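Nimwood kitchen notebook
Monday, October
Subject: utensil storage, holders on the low surface

Aim is to settle which holder takes which utensils before anything goes back on the worktop. The worktop is already busy at the bottle end (oil, soy sauce, salt), and the hob takes up its own share with two lidded pans on it. I am working low down on the blue covering, facing the brown cupboards.

Glass jar first. Clear, with a reflective silver band round the middle. Narrow things suit it. Tried it with wooden sticks and the plastic fork. 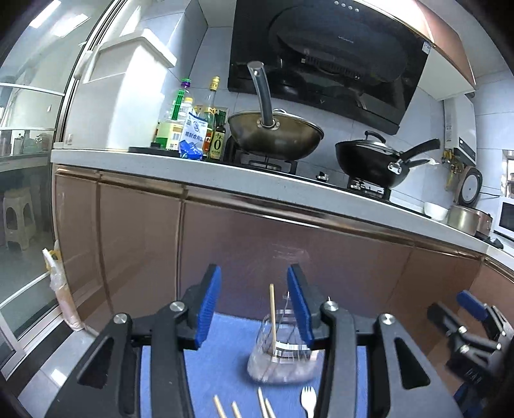 A single stick stands in the jar well enough but leans, and the lean changes each time another is added. The mouth controls the angle more than the base does. The fork goes in handle first; tines first, it catches on the sticks. Working limit for the jar is 9 pieces. Past that the last one has to be pushed, and I would sooner not push on glass.

Mass of the Jarkine holder with a full load came out at more than 800 g, measured on the bench scale before carrying it through. No trouble with stability at that load on a hard surface. On towelling it rocks if loaded from one side. Splitting the chopsticks so that one group leans left and the other right cures most of it, and leaves room for spoons and a fork beside them.

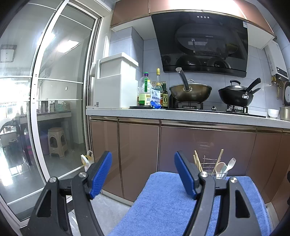

WIRE HOLDERS

Thin wire is easy to see through, so it is quick to find a given spoon. Drawback is that thin handles find the gaps. Any gap wider than a chopstick tip needs a liner or a solid lower part.

The Šimko basket has the solid lower part: clear plastic below, wire mesh above, small hook on the rim. Chopsticks cannot go through the bottom. The pale pink ladle is the awkward item. Bowl up, it sits above the rim and takes the space of several chopsticks. Bowl down it does not go in properly at all. Leave it bowl up, handle to the back, and load it before the rest.
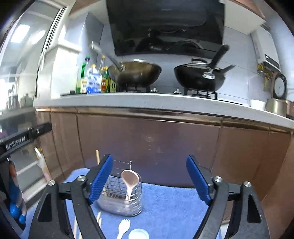
SETTLED SO FAR

Jar: sticks and one fork.
Wire holder: chopsticks in two groups, spoons, fork.
Basket: ladle, spork, any odd chopsticks.
Round white lid: no home yet. Do not put it in the basket.

OPEN

Check whether the basket hook will take a Wulik rail. Rail needs 50 mm clear behind it.
Repeat the rocking check with the towel folded to 4 layers.
Wash the jar before it is used again.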